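The Word for It

The day Grerkby got its word back, I was on my knees in the library basement with a bucket, and I would like it on record that I heard it first!

I should explain about Grerkbish. My grandmother spoke it, and her sisters, and the man who sharpened knives, and by the time I came along it was down to swearing and lullabies. The last full count found 168 people on the island who could hold a conversation in it, most of them past seventy. Then Natalina Messina came over on the ferry with two suitcases and a plan to write the dictionary, and everything got wonderfully out of hand.

She rented the room over Rosel's bakery and put a card in the window. Bring me a word, it said, and I'll buy you a coffee. People brought her words for fog. They brought her the word for a hen that has stopped laying and the word for a cousin you don't invite. By July she had 1,904 of them in shoeboxes, and she owed Rosel so much for coffee that he started taking payment in verbs.

I was her assistant, unpaid and thrilled. I'd learned my Grerkbish from an old school primer by a man named Ó Dálaigh, who had visited for one summer and got half the plurals wrong, so I talked like a very polite ghost. But I could type.
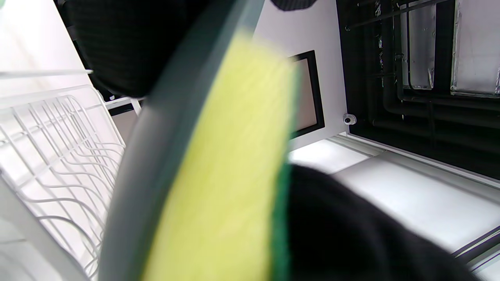
The trouble was the letter S. We had finished it, we thought, we had even had cake, and then Natalina sat up in bed one night and realized there was no word in the whole collection for the feeling of being understood. She was sure there had to be one. She had a hole in the shape of it! She'd found a line in an old song where the meter limped, as if somebody had taken a word out and put in a cheaper one. For weeks she asked everyone. She asked at the harbor and at two funerals. She caught Kevin Keane at his own sink one evening, the dishes piled up and one of those yellow sponges with the dark green scrubbing side in his hand, and sang him the song three times through, and he said it was very nice but his mother had always hummed that part.

Hummed it! Natalina wrote that down and underlined it. Who hums over a word unless the word is worth hiding?

So we started on the hummers. There were 10 of them that we knew of, all women but one, and they'd go along singing beautifully and then, at the very same spot, close their mouths and hum. When you asked, they said they'd forgotten. They all said it the same way, looking at the same corner of the ceiling. I loved them. I have never met such terrible liars.

"It isn't rude, is it?" I asked Natalina.

"I hope so," she said. "I don't have nearly enough rude ones."
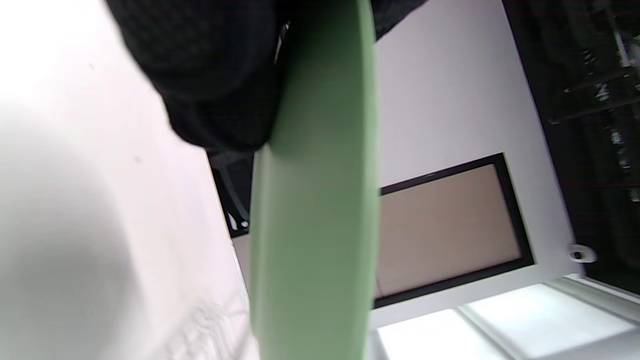
The tenth hummer was Stulla, who lived out past the lighthouse and was so old that the others called her the girl, as a joke that had lasted sixty years. She came to town twice a year. That winter she came to look at the dictionary, because someone had told her it was nearly done and she wanted to see whether her father's word for low tide had made it in. (It had, page nine, and she patted it.)

I was mopping up under the reading table, where the pipe leaks. Natalina was in the big chair with the S box on her lap, and she wasn't even asking anymore. She was just telling Stulla what it had been like, coming to a place where she knew no one, and having strangers walk up the stairs all day to hand her pieces of their mothers. She said it in Grerkbish, with her funny flat vowels, and she got the hard tense right, the one for things that are still happening though the people are gone. I had never heard a person under eighty get it right.

And Stulla said the word.

It's short. It starts in the back of the throat and ends with the lips open, so you'd never guess it from the hum. She said it the way you'd say "yes" or "there you are," with no fuss at all, and went on looking at page nine.

Natalina didn't move. I sat up so fast I hit my head on the table.

"What did you say?" I asked, in Ó Dálaigh's best grammar.

Stulla looked under the table at me, quite kindly. "You can't give it to a person who asks for it," she said. "It's only for saying when it's so."

We argued all that night about whether to print it. I was for it, I was wild for it, I wanted it in capitals. Natalina kept getting up to put the kettle on and then forgetting about the kettle. In the morning she took a fresh card and wrote the definition out in full, both senses, with a note on the song, and at the top where the word should go she left a space.

The card went into the S box behind the one for seaweed. I can still say it, though. I've used it twice.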